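Search the course pages
Search
Course notes > Robot Software > Perception and Tooling

Notes for Unit 7: From Marker Cubes to Gripper Trajectories

Welcome back, everyone. Last time we finished up with cameras and lenses, and a good many of you stayed behind to ask how any of that gets us closer to a robot that can pick something up. Fair question! This unit is where the pieces start to meet. We'll take a recording made with hand-held grippers and turn it, step by step, into a list of poses and jaw openings that a controller can follow. It's a longer handout than usual, so get yourself a coffee, and please don't feel you have to swallow it in one sitting.

1. What we want at the end

For each hand, and for each moment in the recording, we want three things written down: where the gripper is, which way it's pointing, and how far its jaws are open. Position takes three numbers, orientation takes four if you store it as a quaternion (and I'd like you to), and the opening takes one more. Add a timestamp and you have a row. A whole demonstration is a tall stack of those rows, one stack per hand.

Notice that I haven't mentioned the arm. The person's elbow and shoulder can do whatever they like. We only care about the tool, and we let the inverse kinematics worry later on about how the robot's own joints will get the tool to the same place. That separation is a great kindness to us as programmers, and you'll come to appreciate it in Lab 4.

2. Finding the markers

A fiducial marker is a printed square with a pattern inside that the detector can recognize. The detector looks for dark shapes with four straight sides, straightens each one out, reads the pattern, and checks it against the dictionary. If the pattern is in the dictionary you get back an ID and four corners in pixel coordinates. If it isn't, the candidate is thrown away, and that's usually what you want. Brickwork, floor tiles and drawer fronts all produce lovely four-sided candidates, and the dictionary check is what saves you from a room full of imaginary grippers.

With four corners, the known side length of the marker and the camera calibration from Unit 5, you can solve for the marker's pose. In our code this lives in the Coller package, in the function estimate_face_pose. Do read it before you call it. It's short and Vangelis Koutsoukos has commented it very generously.

3. Why a cube

One flat marker works nicely until you turn your wrist. Seen at a steep angle its corners bunch up, the pose starts to wobble, and then it disappears altogether. With a cube there's a good chance that some other face is turned toward the camera by then. There's a second benefit too. A single square seen nearly head-on has two pose solutions that fit almost equally well, and the solver will happily flip between them from one frame to the next (you'll recognize this at once when you plot it, the orientation looks like a picket fence). Two faces at an angle to each other settle the argument.

So please don't solve each face separately and average the answers. Many of you did this last year, and I understand the temptation. Put all the visible corners into one problem, using the cube's own coordinate system, and solve once. Trinidad Dimaculangan worked through the algebra on the board and her notes are in the shared folder under "one cube, one solve."

4. Two hands, two cubes

Each cube gets its own set of IDs, and no ID may appear on both. The configuration file says which IDs belong to left and which to right, and the loader will refuse to start if it finds an overlap. A head camera looking down at a table will often see the two cubes quite differently, so keep a separate confidence value for each hand and never let a good left track vouch for a poor right one.
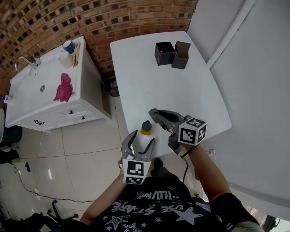 Figure 1. Left gripper open toward the small yellow object, right gripper closed. Two faces of the left cube show their codes, and three of the right.

Have a look at Figure 1 and think about what the opening value should be for each hand. The cube can't tell you, because it's mounted on the gripper's body and doesn't know what the fingers are up to. For this course we estimate the opening from the image, with the small network in the Kelberg folder, which crops a patch ahead of each cube and returns a number between 0 (closed) and 1 (wide open). The black pads make handy landmarks for it.

5. Filling gaps and smoothing

You'll lose a cube now and then. Gaps of up to 7 frames may be filled, with linear interpolation for position and slerp for orientation. Anything longer should be marked invalid and left alone, please, even if it hurts to lose a nice grasp. After that, run the smoother in Akis with its window set to 31. Smooth the poses but leave the jaw opening as it is, or your crisp little closing motion will turn into a slow squeeze and the controller will start lifting too early.

One more thing that trips people up every October: q and -q are the same rotation. Check the sign between neighboring rows before you interpolate.

6. Exercise

Take the practice recording (300 frames) and produce one file per hand. Plot position, orientation and opening against time, and mark the invalid stretches in gray. Then replay the left hand in the Nikolaidis simulator at 50 percent speed and write a paragraph or two on anything that looks odd. I'm much more interested in your paragraph than in a perfect replay, so do write down the ugly parts. The exercise can be done in pairs, and both names go at the top of the file.

Reading for next time: the chapter on hand-eye calibration, up to the worked problem.

Last updated: October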